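Kirkura Dry Rack – what we did and how it went

Our group picked towels. Other groups went for shoes and lunch boxes, but everybody in our dorm complains about towels that smell by the end of the week, so we stuck with that. The question was pretty simple: does the way you hang a towel change how fast it dries?

I bought the towels (pale blue, super fluffy, with whitish streaks all through the pile) and Justinas Ozoliņš looked after the spreadsheet. We only used one kind of towel for the whole project, so the fabric wouldn't mess with our numbers. Every towel got 200 grams of tap water and then went up one of two ways. "Corners" means held by the top corners so it hangs down like a sheet. "Fold" means the top edge is doubled over first.

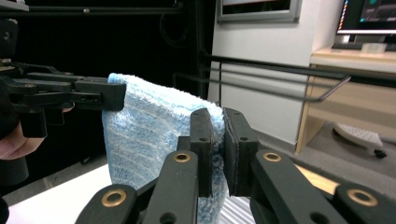
Getting the fold even was way harder than I expected! A thick towel wants to roll back on itself, and the pile grabs at anything it touches. My first few tries came out lopsided and Justinas made me redo them – fair enough, because a crooked fold leaves one side hanging in a double layer nearly all the way down. After that we gave ourselves a rule: smooth the edge flat, line up the corners, then lift.

We weighed each towel every 10 minutes on the kitchen scale from the Tonura lab and wrote down how much water was left. Fans off, door shut, no poking at the fabric in between (I broke that one twice, sorry).
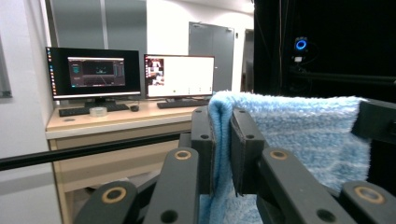

The corner towels lost half their water in 51 minutes on average, and the folded ones took 63. I thought the gap would be bigger. The slow part was always the fold itself, which still felt damp when the bottom hem was fine.

If we ran it again in April I'd want a proper humidity reading, since we just trusted the wall thermostat. I'd also like to try a thinner towel, and maybe a wider bar so the two layers don't sit right against each other. Justinas wants to do bathrobes next. We still have to return the scale and wash all the towels.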